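4. Serving the take-away coffee

Wipe the white table first and let it dry. Then put out one paper cup for each order.

1. Pour the coffee slowly. Stop 7 mm under the rim of the cup.

2. Take a black lid and press it with two fingers, all along the edge, until you feel that it holds.
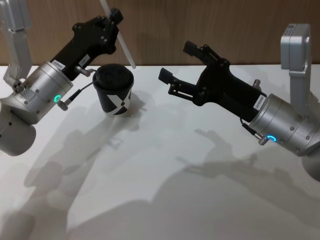
3. Wait 30 seconds before you move the cup. Hold it at the side, never by the lid.

CAUTION: The coffee is hot. Do not squeeze the cup when you carry it.

4. Check the colour of the cup against the order. At the Berlow counter the dark cups are for the long coffee only.
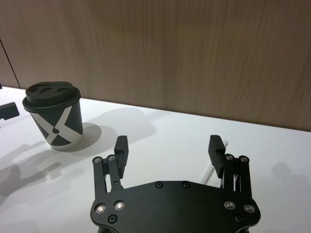
Fig. 7. Dark cup with white pattern, lid closed.

Note: Spare lids are kept in the Campos drawer, in the bag marked 241.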